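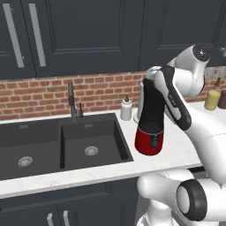
Skonine wrote in to say that any home arm can clear a counter if you just slow it down enough, and that mine must be badly tuned.

I doubt it. I ran my kitchen build at a crawl for 11 evenings and slow only meant I waited longer to be annoyed. What helped was dull stuff.

Home | Kitchen | Workshop | Tips | Archive

Keep tall things at the back of the counter. Measure the reach with the gripper on, and measure it over the sink too. Leave about 40 millimeters between anything you want picked up and its neighbor.
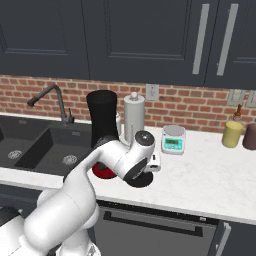
Flat things are worse than tall ones. A lid gives two fingers very little to hold, so plan a side approach or pick it up yourself. Check your counter height in the simulator against a tape measure before you trust a single path. Mine was off by 2 millimeters and I blamed the motors for a week.

As for the Brovero add-on pads people keep recommending, I'll believe it when I see them hold a wet plate.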